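Print this page | E-mail this to a friend

Troltier - Flotness (Falcão)

The first thing you hear on Troltier's second album is somebody laughing, and then a bass guitar so loud it seems to push the laugh out of the room. It's a brilliant way to start. Their debut was a polite thing, full of nice chords and songs about trains, and I played it a lot without ever quite loving it. Flotness I loved before the first chorus.

It helps that they've stopped being shy about tunes. "Saltings" has three of them, stacked on top of each other, and when the last one comes in over the handclaps I defy you to sit still on the bus. "Good Coat" is even better, a break-up song sung entirely to an item of clothing, and much sadder than that has any right to be. The singer used to mumble her best lines as if hoping we'd miss them. Now she leans right into the microphone and you get every word, including the rude ones in the second verse of "Landlord" (I won't spoil them, but my mum asked for it to be turned off).

The guitars have changed too. Last time they chimed. This time they scrape and wobble, and on "Ferry Money" one of them goes properly out of tune halfway through and stays there, like a friend who's had a drink and is still telling a very good story. Falcão don't usually put out records this scruffy. Their sleeve notes say the whole thing was done above a carpet shop in Cindolstead with one decent microphone, and I can believe it - you hear chairs creak, and at the end of side one there's a lorry reversing.

Side two is the quieter half and it took me longer. "Evening Class" drifts along on an organ and hardly any drums, and the first couple of times I wandered off to put the kettle on. Do stick with it. By the end of the week it was the one I was humming. Then comes "Weather for Ducks", seven minutes long, which builds and builds from a single plucked string until the whole band is shouting the title over and over, and it's the best thing they've ever done by a mile. Play it loud! If you have neighbours, pick your time.

Grumbles? A few. "Interval" is exactly what it sounds like, a bit of tape hiss and some piano, and I skip it now. The lyrics to "Big Light" try too hard to be funny. And the running order is a bit odd, with the two slowest songs back to back just when you want a lift. A braver band would have put "Ferry Money" between them, or dropped one altogether and kept it for a B-side.

The vinyl is lovely, though. Falcão have pressed 2,000, on heavy black wax with a fold-out lyric sheet, and 100 of those come with an extra single of two songs recorded live on a Sunday afternoon. I missed out on one of the 100 and have been sulking ever since. The ordinary version costs 20 pounds, and the pressing is clean and deep, with far more bottom end than the download. If you've got a turntable, get the record.

What I like most is how much fun they sound as if they're having, even on the miserable songs. Plenty of bands make a second album by polishing the first one until there's nothing left to hold on to. Troltier have gone and roughed theirs up, and I've hardly played anything else for weeks. 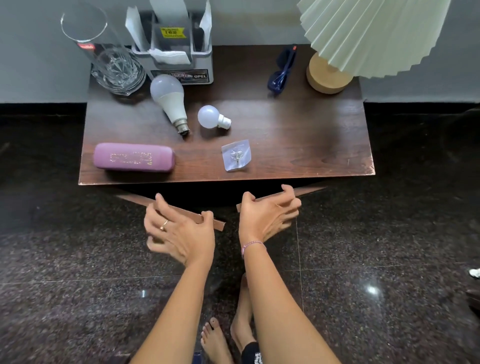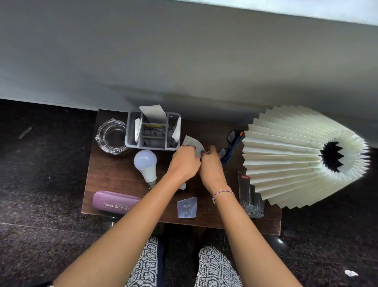
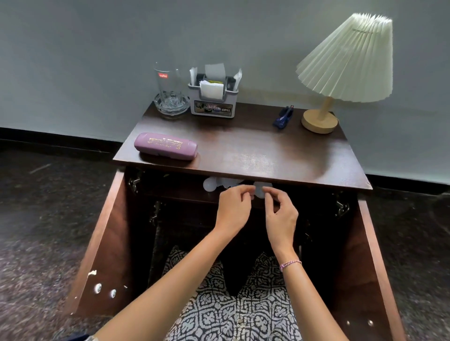
CINDOLSTEAD, January

A short word on how the songs stand up live, as I caught the band at their home-town launch. They played Flotness in order and skipped "Interval", to my great relief. "Good Coat" was slower and all the better for it, and "Weather for Ducks" went on for ages with most of the room joining in. They've got more dates coming in the spring, and I've already bought my ticket for the nearest one.

E-mail this to a friend | Print this page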